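Titel, month two

I've had the second pair of grippers running since March, and most of what I've learned is about wear. The bodies are printed from the Cleltero files with a few changes of mine, and a full set comes to 141 parts if you include screws. The linkage was the slow bit — I reamed every hole by hand at the shared shop on Urquhart.

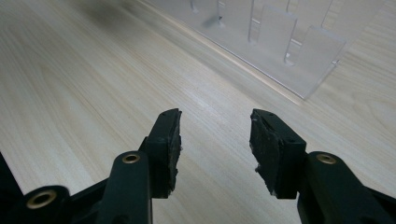

Pad material is still the weak point of the build. I started with the softest sheet I could get because it held thin plastic well, and it grips fine until the edges go. These are frayed at the edges now and shedding specks, while the brass bushings are staying put. Next I'll try a denser rubber from Stiva, 2 mm thick, and glue it over the full length of the finger.

Soft things are harder than rigid ones. The fingers close evenly on a block, but cloth bunches up and the linkage reads it as a solid object. I logged 41 tries on Saturday and changed the closing speed twice.

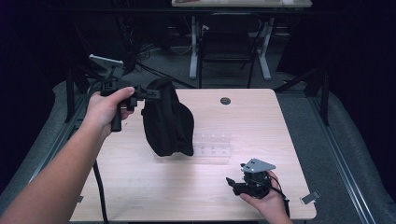 Black fabric bag in the left gripper, clear tray on the table.

Cable routing needs work too. I've ordered longer leads and will add a clip at the base of each handle — the plugs take too much strain as it is.
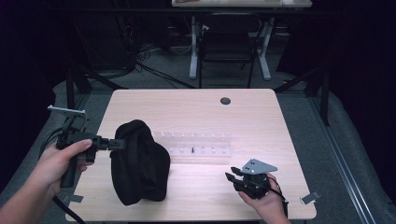

Can you build just one gripper to start?
Start with the left one, get it moving smoothly, then mirror the files for the second.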